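# Against the Tidy Bench

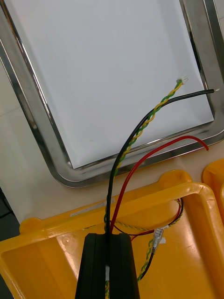

I have been reading advice on how to organize a workbench for years, and I've come to believe most of it was written by people who do not have wire on theirs. Screws, fine. Screws will sit in a little drawer until the end of time. Wire has other plans. It springs, curls, hooks itself on the lamp, and takes up three times the room you gave it.

The current wisdom says trays. Every part of a job gets a tray, everything for the job lives in the tray, and the tray goes back on the shelf when you're finished for the night. I went along with this. I own trays now. I bought a stainless steel one with a nice rounded rim, the sort you'd expect to find in a restaurant kitchen, and I put a white panel in the bottom so I could see what I was doing. The salesman at the restaurant supply place in Blackburn looked pleased with me. I was pleased with me too, for most of an evening.

Then I tried to work in it.

The trouble with a tray is that it has sides. The sides are the whole point, I know. They keep a dropped connector from rolling under the radiator, and the little white plastic ones do love to get under a radiator. But a run of wire isn't a part in the way a connector is a part. One end is where you're working and the other end is wherever it wants to be. So you get your twisted pair over the rim, your black lead alongside it, and your red lead off on the table because it's a stiff piece with a bend in it and it has no interest in the tray at all. You have contained the panel, which wasn't going anywhere.

I can hear the reply already, because I've had it from the people at the Forkosbridge repair night more than once. Use clips. Use the little adhesive cradles. Use hook and loop straps, a different color for each job. There is a shop in Erkley that sells a wall system for this, and the wall system has 202 pieces, and I would like to meet the person whose wires got simpler once 202 more objects came into the room.

I'm not arguing for squalor. I have seen a bench where the owner couldn't put down a cup of coffee without moving a transformer, and I didn't envy him. What bothers me is the idea that neatness during a job and neatness after it are the same thing, when in my experience they fight each other. If I stop to strap and coil and sort while I'm in the middle of something, I lose the thread, and then I undo the strap twenty minutes later to find out which end was which. The mess in the middle of a job is information. I know that the black one goes left because I left it lying left.

A word for color, while I'm complaining. Of all the ordering schemes I've been sold, it is the only one I'd defend without being paid. A yellow and a green twisted together will tell you they belong together from across the room, with no label, no drawer and no system. You can drop that pair behind the bench, find it in March, and still know what you had. A single black wire tells you a lot less. A single red wire tells you that somebody felt strongly about something. I own far too much black wire and I blame the bulk spools, where 500 feet of one color costs so much less per foot than a mix that you talk yourself into it. It's a false saving. You pay it back later, squinting.

The white background I'd also keep, though for plainer reasons than the magazines give. They talk about "visual calm." I don't know what that is and I doubt I've had any. A pale surface lets me see a bare tip of wire, and I like knowing where the bare tips are. That's the entire benefit. A sheet of anything white would do it, and it would do it just as well lying flat on the table with no steel around it.

Which brings me back to the tray, and to why I still have it. I've stopped working in it and started finishing in it. When I'm done for the night, everything goes in: panel, leads, the offcuts I intend to throw out and won't. It takes 30 seconds if I'm not fussy. Whatever hangs over the side hangs over the side. In the morning I carry it back to the table and spread things out again in whatever sprawl the job wants. The tray is a very good suitcase. I was told it was a desk.

The Trerska newsletter, which I get because I once bought a pegboard from them, ran a piece in October on what it called the clear bench habit. You were meant to photograph your bench at the end of each session and compare it with a photograph of the bench on a good day. I tried to picture doing this. The good-day photograph would be of a bench where I hadn't made anything. I'm sure the habit works for someone. I would want to see what they've built before I took it up, and the article showed us only the bench.

My suspicion about all of this is that containers are easy to sell and patience isn't. You can't put a longer table in a box with a handle on it. You can't bundle the advice "cut your leads a bit shorter," although it would do more for most of us than any tray, because half of the tangle on my bench is length I left on in case I needed it. I don't need it. I have nearly never needed it. There's a coil of just-in-case wire under my bench heavy enough to hold a door open, and in windy weather it does.

So if you've been thinking about trays, get one, and don't spend much. Skip the dividers. Put something pale underneath your work, buy your wire in more than one color, and let it lie where it lies until you're through. If a visitor asks whether you've thought about getting organized, tell them you have, and ask them to watch where they put their elbow.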